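Stemware rack

A stemware rack is a stand or frame that holds wine glasses and other footed glasses by the base, usually upside down, with the bowl hanging free. Wall and under-shelf racks are the oldest kind and are still standard in bars, but the small countertop rack has a charm all its own – on a good one the glasses hang like fruit on a little tree!

Design

Countertop racks are most often bent from metal wire. A central stem rises from the foot and splits into curled arms, and each pair of arms leaves a gap just wide enough for the stem of a glass to slide through. Household models commonly carry 4 or 6 glasses. The Kaller tree, a favorite with collectors, has 4 places and was sold in gold and black finishes. The larger Virk had 7, and a full one is a wonderful sight, though it needs a deep shelf.
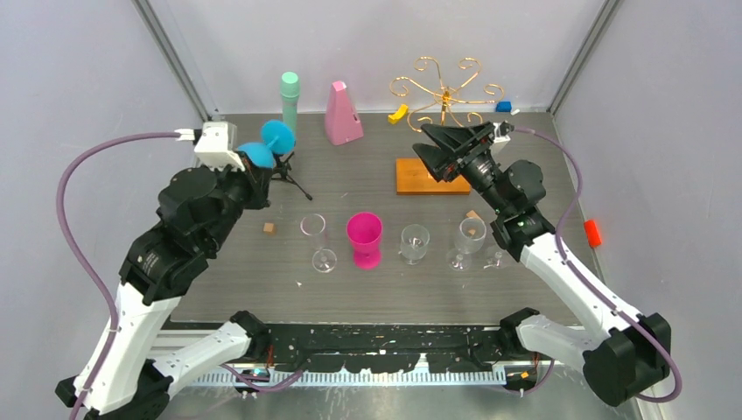 A gold wire stand with curled arms, at the back of the table, with cups and glasses in front.

Use

Glasses are loaded foot up, one side and then the other, so that the weight stays even. Stems vary a good deal in thickness, and a short, stout one may not fit a narrow gap at all. A rack of mixed glasses is part of the fun, and colored pieces look especially lively beside clear ones. Many owners also like a rack for airing glasses after hand washing, with a folded cloth underneath to catch drips.
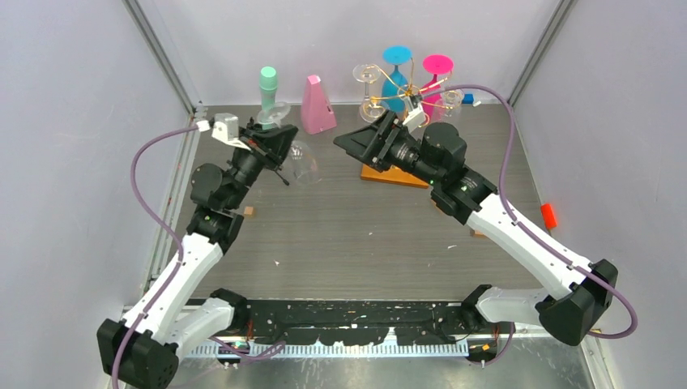
Crowding is the usual cause of chips. Designer Elba Bravo, who drew the Wimdale rack for the housewares firm Prollness, spaced its arms so that wide bowls would clear each other, and her sketches went through 14 versions before the curl at the tip was right. That curl is a lovely detail – it keeps a glass from sliding off when the rack is nudged.

Care

Plain wire needs only a soft cloth. Plated finishes scratch easily and should be kept away from scouring pads. Some 60 grams of extra weight in the foot, added to later Wimdale racks, made them noticeably steadier when half full.

See also: Decanter, Glass cloth, Plate rack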